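Atelier d'écriture du quotidien
Séance 2 : tenir le journal d'une journée en famille
Support de cours établi par Hanan Twal

1. Objet de la séance

La séance porte sur le récit d'une journée ordinaire passée à la maison, tel qu'on le rencontre dans les journaux familiaux et les carnets publiés en ligne. On entend par journée ordinaire celle qui ne comporte ni fête, ni voyage, ni nouvelle importante. Les participants auront lu avant la séance les extraits du carnet de Laurier Sawatzky, tenu à Mundatport pendant un mois de juin pluvieux.

2. Le choix de l'entrée

Le débutant commence volontiers par le réveil et suit l'horloge jusqu'au coucher. Le procédé est recevable, mais il accorde la même place au petit déjeuner et à la dispute de l'après-midi. Sawatzky ouvre la plupart de ses pages sur un fait déjà engagé : la partie de cartes en est à la troisième manche, la soupe a débordé, le cadet refuse de mettre ses bottes. L'heure n'est donnée que lorsqu'elle pèse sur la suite.

On comparera à cet égard les deux versions de la page dite « du cerf-volant ». La première compte 1 000 mots et mentionne tous les repas. La seconde en compte 200 et ne conserve que l'attente du vent.

3. Les personnes

Les membres de la famille apparaissent sous leur prénom ou sous un surnom stable. Le carnet étudié emploie Plover pour l'aînée et Hà pour la grand-tante, sans présentation préalable ; le lecteur établit les liens de parenté au fil des pages. Il est recommandé de s'en tenir à une seule désignation par personne dans un même texte. Les propos rapportés seront brefs. Un enfant de six ans parle comme un enfant de six ans.

4. Les lieux de la maison

La cuisine et le salon occupent presque toute la place dans les textes remis les années précédentes. Le couloir, la cave, l'escalier et la salle d'eau y figurent rarement, alors qu'une part notable de la vie commune s'y déroule : on y attend son tour, on s'y isole pour lire, on y négocie à travers une porte.
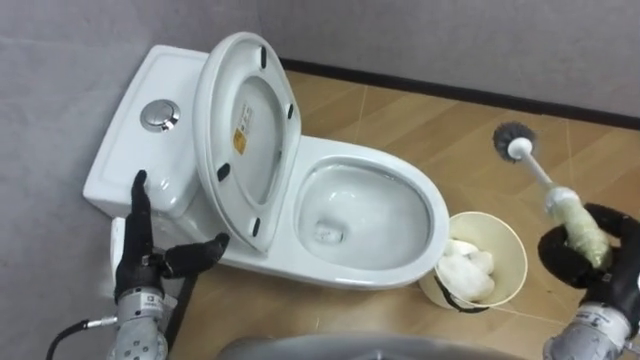

Chaque participant retiendra une pièce et y situera au moins un paragraphe. La description restera subordonnée à l'action ; deux détails matériels suffisent en général.

5. Travail à remettre

Rédiger une page de journal de 200 mots, au passé, portant sur une journée de la semaine écoulée. Le texte sera déposé dans l'espace Worska du groupe avant la prochaine séance, sous le nom de l'auteur. Les prénoms de tiers peuvent être modifiés.

Lecture complémentaire : Sawatzky, pages de la fin du mois de juin, en particulier celle de la panne d'électricité.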